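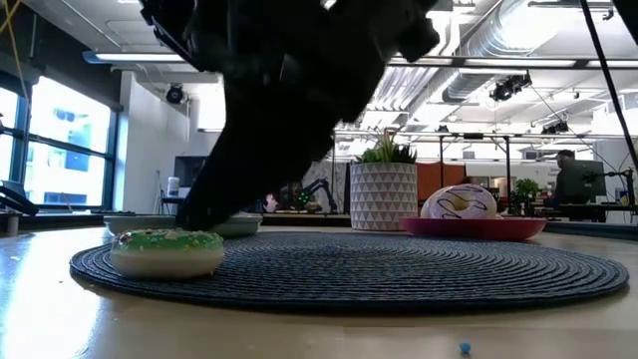
Notes for the fingertip talk, Lallstead meeting, October
Speaker: Rekha Gautam. Slot is 31 minutes including questions. Aim to stop talking at 25 past.

Opening

Say hello, say who I work with. Ottmar Ruppert did the mounting and the wiring. Ecaterina Văduva wrote the controller changes. Henrike Gerlach ran most of the trials and is in the room, so send the hard questions to her.

The question we started with: does it matter which fingertips you fit if the arm and the controller stay the same? We had three sets on the shelf and everybody had a favourite. We wanted numbers before ordering more.

Slide 2, the three sets

Long taper. Black, narrow at the end. Gets in behind things. Came from Trornton.
Short pad. Wide, flat, rubber faced. Also Trornton.
Peltham soft. Hollow, bends round the object. Costs the most and wears out fastest.

Pass the short pad and the Peltham round while talking. Do not pass the long taper round, we only have one spare.

Slide 3, the task

Pick a toy donut off a woven placemat and put it on a plate. Explain why a donut. It is round, it has a hole, and the icing side is a different shape from the base. Also the mat has ridges, so a fingertip that drags along it gets caught. On bare table all three sets do well and you learn nothing.

Mention that the plates are shallow. A deep bowl would hide bad placing.

If someone asks about real food: no, we have not tried it.

Slide 4, how we ran it

181 trials over the three sets. Same arm, same speed limit, same operator for each block. Henrike changed the donut's position by hand between trials using marks on a printed sheet, then took the sheet away.

A trial counted as good if the donut ended flat on the plate. Leaning on the rim counted as a fail. Malte Kuhlmann argued for half marks. We did not do that, but his scores are in the spare slides.

Slide 5, results

Go slowly here. People will want to read the table.

Long taper: best at reaching behind an object close to a plate or the plant pot. Worst at holding on. The donut turns in the grip because there is so little contact. Most of its fails are rotation.
Short pad: holds well, places well, but needs clear space on both sides. Knocked the pot twice.
Peltham soft: fewest drops of the three. Slow. Add five seconds to most picks for it to close properly. One tip split in trial 33 of its block and we had to stop and refit.

Say clearly that the gap between the short pad and the Peltham is small and I would not buy on the strength of it.

Slide 6, cameras

We also compared two camera positions, fixed beside the table and on the wrist. The fixed view loses sight of the contact when the arm comes down between the camera and the object. The wrist view keeps the contact but shows nothing of the rest of the table. Glare from the windows was a problem for the fixed one in the mornings. We ended up using both. Ecaterina's code picks the fixed view for the approach and the wrist view for the last part.

Do not get drawn into lens choice. There is no time.

Slide 7, controller

One change made more difference than any of the fingertips. We lowered the closing force and let the fingers settle before lifting. Before that the long taper was close to useless. Show the two force plots side by side. Left is before, right is after. Point out the dip just after contact.

Ecaterina wants me to say that the settle time is set by hand and will be wrong for heavier objects.

Slide 8, what we would do again and what we would not

Would do again: the woven mat, the marks sheet, one operator per block.
Would not: run all the long taper trials first. We got better at setting up as we went, so it probably had the worst of us. Next time mix the order.

Slide 9, next

The Sauerland group have offered to run the same task on their arm with our short pads. Ottmar is posting them a mount. We would also like to try a taper with a rubber face, which may give us the reach without the turning.

Questions

Likely ones: cost per tip (on spare slide 2), how long the soft tips last (we do not know yet, one split is not enough to say), whether the trial sheets can be shared (yes, ask Henrike).

Collect the two fingertips before leaving the room.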